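Tellimix wire bundling station: questions about the jaw restart fault

29 April 2024
By Lorna Tan

This page collects the questions we have been asked since the fault in March. It covers the two-arm Tellimix station at Ikwood and any other station running the same version of the Dixit control software. If you only want to know whether you can run yours, skip to "Can I use my station today?"

What happened?

In March an operator pressed the stop button on a Tellimix station partway through a bundling job. One gripper was holding a group of wires by the ends. Both arms stopped as they should. The operator reached in to free a wire that had caught under the other gripper, and a second person, standing at the control desk, cleared the stop.

The arms did not move. The jaws on the holding gripper did. They opened a few millimeters and then closed again at full grip force. The operator's left index finger was between the jaws when they closed.

Was anyone badly hurt?

No. The operator had a bruised fingertip and a small cut beside the nail. It was cleaned and covered on site and the operator was back at work the next morning. The incident was logged as report 1888. The operator has read this page and asked us not to use their name.

What was the station doing at the time?

It was running the standard bundling job. Thin insulated wires are laid loose on the table. One gripper picks up the ends and holds them together, and the other brings a plastic cable tie to the bundle. The holding gripper has to squeeze hard enough that no single wire slides out, and the jaws are narrow at the tips so they can get in close to the table.
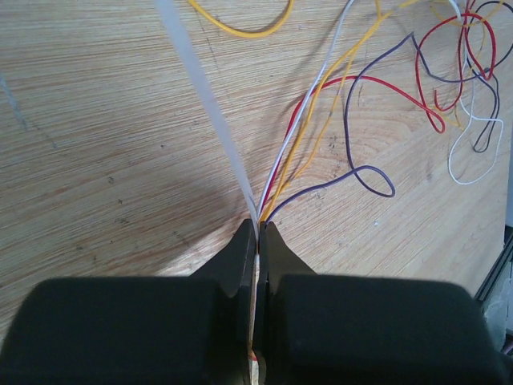

The grip command is sent once, at the start of the hold. After that the gripper keeps the same force until it gets a command to open. A hold can last anywhere from a few seconds to a couple of minutes, depending on how the wires are lying.

Why did the jaws move when the arms stayed still?

The arms and the grippers are on separate motor circuits. On a stop, the arm joints lock and the grippers lose power. When the stop is cleared, the arms wait for a person to press Resume before they do anything. The grippers were supposed to wait too.

In Dixit build 1604 they do not. As soon as power returns, the gripper finds its zero position by opening slightly, then looks up the last command it was given and carries it out. If the last command was "close and hold," it closes and holds. All of this takes less than a second.

Was this a new problem?

The behavior came in with build 1604. We compared it against the previous build on the same station with the same grippers, and the previous build leaves the jaws unpowered until Resume is pressed. The change was meant to fix a different complaint, which was that bundles fell out of the gripper after a stop and the whole job had to be started over. It did fix that. The person who reviewed the change tested it with the arms in their parked position and nothing in the jaws, so the closing motion looked harmless.

Did the stop button fail?

No. It cut power to the arms and the grippers within the time it is meant to. We repeated the test 18 times and got the same result each time. The fault is in what happens after the stop is cleared.

Does it affect the tie gripper as well as the holding gripper?

Yes. Either gripper can do it. We had expected the tie side to be less of a concern, as it spends more of the job open, but during the tie step both sides are working close together over the same few inches of table. A hand that goes in to straighten a strap is near pointed jaw tips and under a finger that may press down.

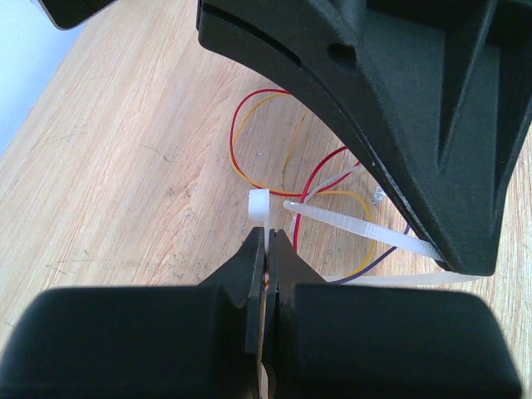
We ran the restart test at this step too, with a wooden dowel in place of a finger. The jaws marked the dowel on every run. Please treat both sides the same way. There is no safe side to reach in from while the station has power.

What about the wires themselves?

Wires can be damaged by the same motion. When the jaws open and re-close, the bundle shifts, and wires that were lying side by side can end up crossed over each other under full force. We found crushed insulation on several wires from the job that was running in March. The damage was hard to see. On two of them it only showed when the wire was bent back on itself under a lamp.

If your station was stopped and restarted in the middle of a hold while running build 1604, check every bundle from that job by hand. Look at the first inch or so from the gripped end. If you can't tell which bundles were made before the restart and which after, check 100 percent of the job.

Our wires looked fine but failed the continuity test. Is it the same fault?

Possibly, but check the ordinary causes first. Wires get pulled out of their ends when an arm drags a tangle across the table, and that has been happening since long before build 1604. The restart fault leaves a flattened spot. A dragged wire usually doesn't have one. If you find a flattened spot, send us the piece and the job log.

Can I use my station today?

Look at the software version on the Dixit start screen.

If it says 1604, do not run bundling jobs. You may power the station up to install the update, with the grippers empty and both arms parked.

If it is older than 1604, you can run normally. Do not update to 1604, even if the screen offers it. We have asked for it to be taken off the server, but a station that downloaded it earlier may still have a copy waiting.

If it is newer than 1604, you already have the fix. Carry out the check described further down before the first job.

What does the fix do?

It puts back the old behavior. After a stop, the grippers stay unpowered until someone presses Resume at the station. When Resume is pressed there is a three-second warning tone before either gripper moves. The gripper then opens fully and asks for a new pick. It no longer tries to carry on with the old one.

That means you will lose the bundle after a stop, as you did before. We know this is annoying on long jobs. Finbarr Corrigan is working on a way to keep hold of the bundle with a mechanical latch, so the jaws would not need power at all. It is at the drawing stage and there is no date for it.

How do I check that the fix is working?

You need two people and a dowel or a stiff piece of cardboard tube. Keep your hands off the table for the whole check.

1. Lay a few scrap wires on the table and start a bundling job.
2. Wait until both grippers are over the wires and one is holding.
3. Press the stop button.
4. Have the second person clear the stop at the desk. Do not press Resume.
5. Watch the jaws on both grippers for one full minute. They should not move at all.
6. Push the dowel gently against the holding jaws. They should feel slack.
7. Stand back and press Resume. You should hear the tone, and then the jaws should open.

Repeat with the other gripper holding. If the jaws move at step 5, or there is no tone at step 7, switch the station off at the wall and call us. 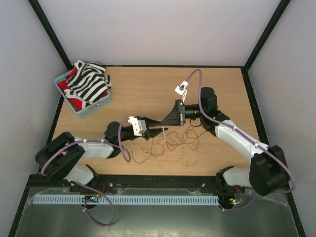

The station with both arms reaching to the middle of the table and loose wires under the grippers.

Where should I stand during the check?

Anywhere you can see both sets of jaws without leaning over the table. The camera view on the desk monitor is useful but it lags slightly, so don't rely on it for step 5.

We fitted Fetix jaw pads. Do they make a difference?

They soften the grip on the wire a little. They do nothing about the fault and should not be counted as protection for hands. One site told us they had decided the pads made it fine to keep running 1604. It isn't, and they have now stopped.

If you use Fetix pads, take them off for the check and put them back on afterward. The slack feeling at step 6 is harder to judge with them in place.

Has the rule for reaching in changed?

Yes. The old rule said to press stop before reaching in. The new rule is:

Press stop. Turn the station key to off and take it out. Keep the key on you until your hands are clear of the table.

The key cuts power to the grippers at the supply, and clearing the stop at the desk has no effect while it is out. This applies to every software version, including the fixed one. It also applies to short jobs such as picking up one dropped wire or moving a tie that has landed crooked.

Who is allowed to clear a stop?

Only the person who pressed it. In March the person at the desk believed the operator had finished. They couldn't see the operator's hand from where they sat, and there was no agreed way of asking. If the person who pressed stop has to leave, the key goes to the shift lead and the station stays off.

Our station doesn't have a key switch.

Some of the early ones don't. Unplug the station before reaching in, and keep the plug where you can see it. Key switches are being sent out free of charge and take less than an hour to fit. Ask for one when you call about the update.

Do I need to report a near miss?

Please do, including ones from before March. If you remember a gripper twitching or re-gripping after a stop, we would like to know the date and the software version, even if nothing was in the jaws. Two sites have already told us they saw it and assumed it was normal.

Reports go to Lorna Tan. Technical questions about the jaws and the key switch go to Finbarr Corrigan.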